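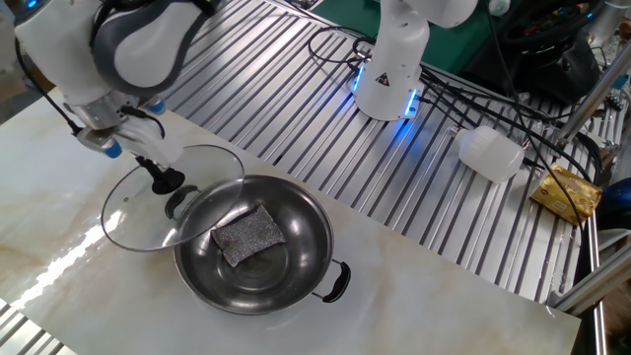
Jul 4, 2025

Pot day! I have been putting it off since I moved my pans over from the old flat, and this morning I finally got the wide shallow one out and gave it the going-over it deserved. I am ridiculously pleased. The inside is so shiny now that you get rings of light at the bottom, one inside the other, like a pond when you drop a pebble in, and I keep wandering back to have another look.

I used the glittery grey scouring sponge, the sort with the sparkly metal threads in it. I'd always thought those were too fierce for anything you cared about, so I started very gently on a patch near the side, and then got braver, and then I was going at it with both elbows out and the radio up. Warm water, a squirt of Tosh (the lemon one, smells like boiled sweets) and small circles. Thirteen minutes would have done it but I carried on for 30 because I was having such a nice time!

The brown ring from the November marmalade has gone. Gone! I had made my peace with that ring. I'd told people it was part of the pot.

Then the lid. I do love a glass lid, you can spy on your onions without letting all the steam out. The fiddly bit is the thin metal rim, where old grease hides, and the little vent hole, which I poked through with a cocktail stick. I did the black knob as well and both the handles, getting in behind the metal brackets with an old toothbrush. The amount that came out of there, good grief. Won't write it down in case I read this over breakfast one day.

The marble-patterned slab is lovely to work on, by the way. Glossy white with faint beige and grey veins, and it catches the light in one long bright streak. It shows every drip, mind you, but a drip you can see is a drip you can wipe. I dried everything with the blue tea towel from Pravo and then found I'd left the sponge sitting in the pot, so out that came and round I went again with the towel.

Supper was the first thing in it: courgettes, the last of the Oritz butter beans, too much garlic, lid on for the first bit and off for the rest. The beans caught slightly at one side (my fault, I was watching the swifts) but it all wiped off with a cloth, no scrubbing at all. Ate it on the back step with bread.

Tomorrow the frying pan, if my arms have forgiven me, and possibly the roasting tin, though that one may be beyond help. Need more Tosh before then. Also must remember a new sponge for the sink, and ask at Bustaveo whether they still do spare lid knobs, as the one on the milk pan has been wobbling for ages and came off in my hand on Tuesday. Bed now. Hands smell of lemon and garlic.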